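Hornalus tracker
Component: perception / grasp planner
Status: open, waiting on retest
Last updated: September, 4:12 pm
4 comments

Problem

On the Hindach cell, the planner keeps proposing grasps on glare instead of wire. The wrist camera view of the harness tray comes back with bright patches on the glossy plastic, and the segmenter labels some of them as white sleeve bands. The planner treats sleeve bands as preferred grasp points, so the fingers close on bare tray.

Replayed 60 logged grasp proposals against the current model. With the harnesses in the tray the false sleeve label shows up on both wire types, the blue-and-white twisted ones and the red and black ones with the yellow-green pairs.
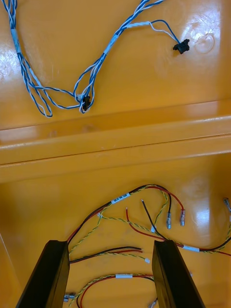 Depth doesn't help much. The stepped ledge in the plastic gives a clean edge, but over the glare the depth map has holes and the planner fills them from neighboring pixels. That fill is on by default in the Sukcombe config. Turned it off and the false grasps dropped, but so did valid ones on thin twisted pairs — not a fix.

Tried so far

Lowered wrist exposure. Helps with the glare, loses the black connectors.

Raised the sleeve confidence cutoff to 81. Fewer bad proposals, same kind of failure.

Added a check against the fixed camera. A sleeve grasp is now rejected unless the point also falls inside the harness mask from the overview. The overview sees all 4 yellow trays and the steel one between them, so one mask pass covers the whole table. Tray regions are in the Guo layout file and had to be redrawn by hand. The old ones overlapped the steel tray and put the paper lining in the wrong region.
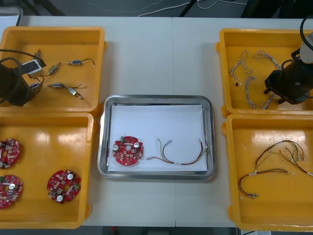

Next steps

Rerun the replay set with the overview check on and depth fill back to default.

Log the rejected proposals with both camera crops. Right now only the wrist crop is saved.

Leave the circuit board trays out of the retest — they use a separate grasp model.

Shares: 0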